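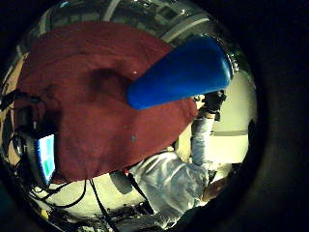 Can a robot learn to fold a towel by watching you?

Maybe you have seen a video where a robot folds a shirt. It looks like magic. Then a headline says that robots will do all our laundry by December. Before you stop picking up your socks, let's look at what the scientists did, and what they did not do.

What was the idea?

A robot does not know what a cloth is. A wooden block is easy for it, because a block keeps its shape. Cloth flops. Pick up one corner and every other part moves too, and it never moves in quite the same way again.

A team working on a project called Floma tried to teach cloth handling by showing. A person does the job with a tool held in the hand, and a camera on the tool records everything. Later a computer studies the recordings and looks for patterns: when the cloth looks like this, move the tool like that. This is called learning from demonstration. You did it too, when you learned to tie your shoes.

The camera has a very wide lens, so straight things look bent. Ceiling lights curl around the top and a wall can look like the inside of a bowl. A big red cloth can fill half of the view. The computer has to make sense of all that bending, along with gloves, sleeves, cables and anything else that gets in.

How many times did they show it?

The team made 1000 recordings. That sounds like a lot. But how many towels have you touched in your life? And you had fingers that can feel, which is a big help. A camera can't feel if something is fuzzy or slippery.

Some of the recordings were no good. The cloth fell, or the camera saw mostly a sleeve. After the bad ones were thrown out, 381 were left. So when somebody tells you a robot learned from 1000 examples, ask how many it really used.

Did it work?

Sort of. The robot was given 60 tries at folding a cloth in half. The report says it did well on most of them. Good for the robot! But I had questions, and you should have them too.

Was it the same cloth every time? The team used 2 cloths, and both of them were also in the recordings. That is a bit like taking a spelling test when you have already seen the words. The robot may have learned about cloth. It may also have learned about those cloths, on that table, under those lights. The test can't tell us which.

What counts as folded? In the report, a fold was a success if the edges ended up close to each other. Look at the towels in your bathroom. Would your family call that folded? Mine would not.

Who was keeping score? The people who built the robot also decided which tries were good. They were probably fair about it. Still, you would not let the goalie decide if the ball went in.

What do the scientists say?

Lachlan Pearce, who worked on Floma, told me the questions were reasonable. "We wanted to know if the recordings were useful at all," he said. "We think they are. A robot that does your laundry is a much bigger thing."

Teun Dewulf works on a different project, Nepia, and was harder to please. He wants to see a cloth the robot has never met, in a room it has never been in. I agree with him - that is the test I would like to read about next.

Try it yourself

Ask a friend to close their eyes. Now tell them how to fold a dish towel, using only words. Count how many times you have to say "no, the other corner."

Then let them watch you fold it once and try again. Was it better? Now give them a bigger towel, or a shirt with sleeves. Did watching still help?

Words to know

Demonstration: showing somebody how to do a thing.
Data: the facts or recordings that scientists collect and study.
Success rate: how many tries worked, out of all the tries.

Page last checked 21/11/2025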